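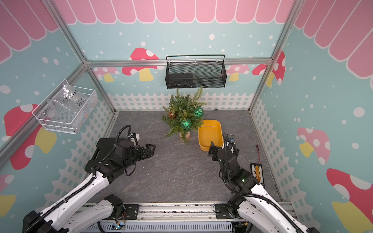
No. 664

OK, I am completely smitten with the walls on this booth! Red mushrooms with white spots, a picket fence along the bottom, a pink scalloped awning up top – and it carries on around the corners.

2/ The pale aqua with white dots makes me think of snow. January in mushroom land, please.

3/ Baskets! Black mesh one hanging at the back, white wire one on the left. I want both for my craft corner at Gemel. Wire is the best for small stuff, you can see what you've got.

4/ Gray marble pattern on the floor was a surprise. I'd have gone with grass green and I'd have been wrong.

5/ Favorite mushroom: the big one bottom right. Tell me yours!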